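The Second Gripper
Fiction

14 comments · 62 shares

By March, Soon-im Seol had learned that the request for a second gripper would not be approved, and also that it would not be denied. It would be "carried."

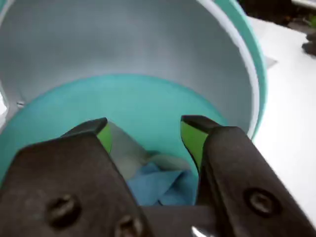
Carried meant that the number stayed on the spreadsheet in gray. Gray numbers were not money. They were the memory of someone having wanted money. Soon-im had three gray numbers on the sheet already, including a chair.

The company was called Falel, and what it sold, or was going to sell, was a machine that sorted small laundry for hotels. Washcloths, napkins, the little cloths that come under a bread basket. Falel had one arm, one gripper, and a set of fingertips that wore out faster than the brochure had led anyone to expect. When the fingertips went, work stopped, and Soon-im walked to the shop across the street and bought a sandwich. She had eaten a great many sandwiches.

"Make the case," said Tudor Olteanu, who ran finance from a desk facing the wall. "Give me a reason I can say out loud."

"If it breaks, we have nothing."

"That's a fear. I need a reason."

She went back to her bench and wrote a reason. It was two pages long. She described a spare gripper as "a redundancy asset," then as "a continuity tool," and then, around the time the building's heat shut off, as "a gripper." The price was $1,369, including fingertips and excluding everything else. Trasex, the supplier, charged separately for the cable, the bracket, and the right to telephone them.

The next day Tudor read both pages standing up.

"Why Trasex?"

"It's the one we have. The parts match."

"Get another quote."

So she got another quote. The other quote came from a firm named Liao, whose salesman, Arnaldo Quintela, had a warm voice and no prices. He wanted to know about her journey. She told him she had one arm and needed a hand for it. He said he loved that. He asked if she had considered a platform.

"Is a platform cheaper than a gripper?"

"It reframes the gripper," Arnaldo said.

The quote arrived at the end of the week as a slide deck. There was a mountain on the first slide. The gripper was on slide 31, listed as "included," and the thing it was included in cost more than Soon-im did. She printed the slide and put it on Tudor's desk without comment, as you might leave a bird on a doorstep.

"Well, that's no good," said Tudor, sounding pleased. He liked a quote that was no good. It made the first one look like thrift.

He moved her number from gray to a darker gray.

At this point a competent author of office memos would have stopped, and Soon-im considered herself one. But Zhiqiang Xia, who wrote the software and had never before shown interest in money, chose that week to have an opinion.

"We don't need a gripper," he said in the planning meeting. "We need more cloths."

Everyone looked at the cloths. They were training the arm on a handful of them, and by now it knew them personally.

"How much is a cloth?" Tudor asked, and Soon-im saw with horror that he had uncapped his pen.

"A pack of 10 is nothing," Zhiqiang said. "A few dollars. And different buckets. Hotels don't all have the same bucket."

Tudor wrote down CLOTHS. He wrote down BUCKETS. He did it in black. She had spent a month building an argument with a table in it, and here was a man getting buckets approved out of his own mouth while eating an orange.

"Those are consumables," Tudor explained to her afterward, not unkindly. "Consumables are a different bucket." He heard what he had said and went to get coffee.

The cloths came. The buckets came, from a brand called Purine, which Soon-im thought a strange thing to call a bucket. She filled out a form for each of them. There was a line for expected service life and she put "bucket."

Then Bo-ram Shim flew in. Bo-ram had invested in Falel early, when it was two people and a drawing, and she visited twice a year to be shown something. The plan was to show her the arm picking a cloth out of a bucket. Zhiqiang had practiced it until he could talk over it. Tudor had bought pastries, under consumables.

The arm went down into the bucket. It closed on the cloth, lifted it up over the rim, and dropped it on the table with something like a flourish. Bo-ram nodded. It went down again, and one of the fingertips came off and stayed in there with the laundry.

Zhiqiang kept talking for a while. He was describing the next cloth.

"Where's the other one?" said Bo-ram.

"The other cloth?" said Tudor.

"The other gripper. You must have a spare. You'd be crazy to run this on one."

Soon-im looked at the pastries. She felt it was important to be looking at the pastries.

"It's being carried," Tudor said.

"By whom?"

He opened his laptop, there at the bench, and turned the screen so that Bo-ram could see it, and changed the number from dark gray to black. It took two clicks. Soon-im had always supposed there was more to it than that – a signature, or a password at least.

"How long has that been on there?" Bo-ram asked.

"We wanted to be sure," said Tudor.

The order went out that afternoon. Trasex confirmed it by return and gave a lead time of up to nine weeks, the item being popular. Soon-im read this twice. She fished the loose fingertip out from under the washcloths, found the small screw that went with it, and put it back on with a drop of glue she'd paid for herself. Then she opened a new request, for glue.

"What's this?" Tudor called from his wall. The sheet had pinged him.

"Glue."

"Is it a tool or a consumable?"

She thought about that for some time. Behind her the arm had started up again, and Zhiqiang was saying something encouraging to it.

"What's faster?" she said.

"Consumable."

"It's a consumable."

"Get another quote," said Tudor.

Share this story · 62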